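4.2 What the parents kept in the toy box

I'll admit I came to this part of the study expecting wood. When Rin Imai and I drew up the diary sheets for the Pernberg families, I'd pictured shelves of heirloom blocks and a grandmother in every kitchen with opinions about plastic. We got 361 sheets back, and foam was all over them! Parents like it (it's quiet when thrown, it weighs next to nothing in a changing bag) and they go on liking it long after the child has moved on to something else. Figure 3 shows the sort of thing they meant: a green board with a square, a cross and a circle cut through it, and a red eight-sided block.

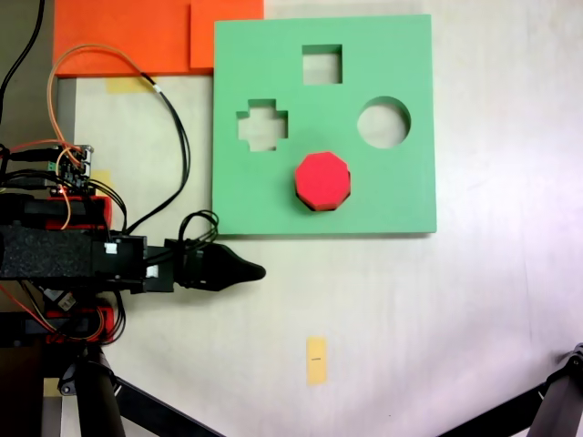

Vol. 12, No. 4, p. 95

What surprised me more was how the toys were talked about. Hardly anyone wrote "educational" without being prompted, though it was there as a tick box and plenty of people ticked it. They wrote about noise, and about the sofa, and about whose turn it was to pick things up. One father in Arboleda filled both sides of his sheet with a row over a drum, and I've quoted him at length in section 5 as I couldn't bear to trim it.

Wilmer Ñahui, who coded the Arboleda sheets, thinks the tick boxes did some harm here, and I've come round to his view. Give people a word and they'll use it. In our September pilot we left the boxes off altogether, and the answers were messier and far more fun to read.
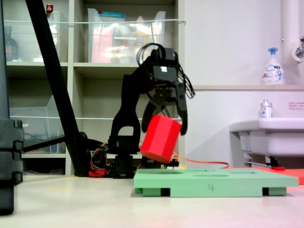 The sofa, then. It comes up so often that we gave it a code of its own, mostly to do with things going down the back of it. Families in smaller flats wrote about it more than families with a separate playroom, and they also gave toys away sooner, usually to a cousin or a neighbour. I'd have liked to follow a few of those toys to their second home, but our ethics form only covered the first household, so that will have to wait for the next round of diaries.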